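Home Features Interiors Archive Subscribe

The Second Life of the Office Desk

When the Ullasine insurance offices closed in February, 332 desks were left on three floors. Most furniture of this kind is broken up within weeks. In this case, the Stament Reuse Trust took the whole stock and offered it to households, schools and small workshops across the Dunne valley.

Demand was greater than the Trust had planned for. It received 647 requests in the first fortnight, many from families in which two adults now work from home. A desk was offered for a small fee, with delivery charged separately – a policy that drew some complaint from the outlying villages.

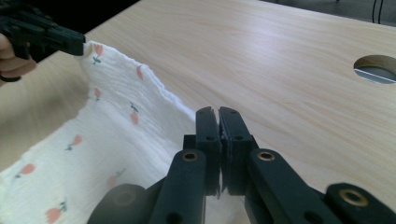
Office furniture is built to standards that domestic pieces seldom meet. Tops are made to bear heavy equipment for many years, and frames can usually be taken apart with ordinary tools. It also carries the marks of its trade. A round hole cut through a pale wood-grain top, with grey metal showing beneath, may look out of place in a dining room, yet new owners often find a use for such an opening. Lamp leads and telephone chargers are the usual choice. Plastic caps are sold in the common sizes for those who prefer a plain surface.

The Trust has since leased a store at Tikumham with space for 500 items. Chairs will be accepted there from the summer – subject to a fire label being present – and filing cabinets will be taken by appointment only.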